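Gisau 记忆棉枕头使用四个月：高度合适，枕套一般

去年换床垫之后脖子一直不太舒服。原来的羽绒枕用了很多年，中间已经塌下去，早上起来要先揉一会儿右边肩膀才能转头。朋友推荐过乳胶枕，我在商场躺过两次，觉得太弹，头放上去一直在找位置，最后还是决定试记忆棉。

看了几家，买的是 Gisau 的中号款，399 到 400 元之间浮动，我下单的时候是 400 元，没赶上活动。同价位还考虑过 Wako 的波浪枕，但那一款前后高低差固定，侧睡和仰睡只能选一边迁就，我睡觉翻身多，所以没选。

发货用了两天。枕头压缩得不算厉害，说明书建议拆开后平放通风，不要暴晒，也不要用吹风机加热。我是晚上拆的，放在书房窗边，第二天中午去按了一下，边角还有点硬，当晚没有用。第三天开始睡。

先说味道。刚拆开时有一股类似新鞋的气味，凑近比较明显，隔一米就闻不到。通风三天后，套上枕套基本没有了。我对气味不算敏感，家里人鼻子灵，她说一周以后才完全散掉。介意的话，建议多晾几天再用。

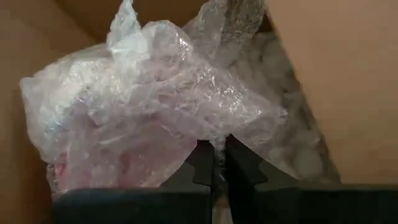
高度是我最满意的地方。枕芯分两层，下面一层可以抽掉，抽出来的薄片大概一指厚。我身高一米七二，仰睡为主，刚开始两层都用，觉得下巴有点往胸口压，第五天抽掉了薄片，之后没有再动过。侧睡时肩膀和耳朵之间刚好填满，手臂不会压麻。如果肩膀比较宽，应该保留两层。

软硬方面，商品页写的是“中等偏软”，我认为更接近中等。头放下去要等几秒才慢慢陷进去，翻身时原来的凹陷不会马上弹回，需要稍微抬一下头。习惯羽绒枕的人前几天会觉得不自在，我用了将近一周才适应。一月份我家夜里暖气不足，房间温度低的时候枕头明显变硬，上床前用手压几下会好一些。这是慢回弹材料的通病，不单是这一个牌子。

枕套比较普通。面料是针织的，摸着柔软，洗了四次之后拉链那一侧开始起球，颜色倒没怎么变。拉链头偏小，套回去的时候容易夹到里面的内衬。我后来另外买了一个全棉枕套套在外面，原装的当保护套用。标准尺寸的枕套都能装下，只是两头会稍微紧一点。

枕芯不能水洗，这一点商品页写得很小。我有一次把半杯水洒在上面，用毛巾吸干，立起来对着风扇吹了一整天，里面还是潮的，第二天下午才干透。家里有小孩或者习惯在床上喝水的，最好加一层防水内套。

关于颈椎。买之前我看评价区，有人说睡了一周脖子就好了，我没有这样的效果。早上肩膀发紧的次数确实少了，但同一段时间我也把办公室的椅子调低了，很难说是哪个起的作用。已经有明确颈椎问题的人，还是先问医生。

支撑性到现在没有明显变化。我用尺子在中间量过，刚用时和满四个月时差别看不出来。店家写的质保是两年，只包括塌陷和开裂，不包括枕套。客服我联系过一次，问能不能单独买薄片，当天下午就回复了，答复是暂时不单卖，以后有没有不确定。

同事 Morfudd Gape 用的是 Galevwood 的同类产品，我出差时借住她家睡过两晚。那一款更软，枕套做工也好，但高度不能调，价格贵出不少。仰睡的人用那款可能更舒服，侧睡我还是觉得手上这个合适。

优点：高度可调，侧睡支撑够，四个月没有塌。
缺点：枕套起球，低温变硬，枕芯不能洗，不单卖薄片。

适合仰睡和侧睡交替的人。习惯趴着睡的不建议买，抽掉一层也还是偏高。我打算过段时间给客房再添一个，等到价格降一点再下单。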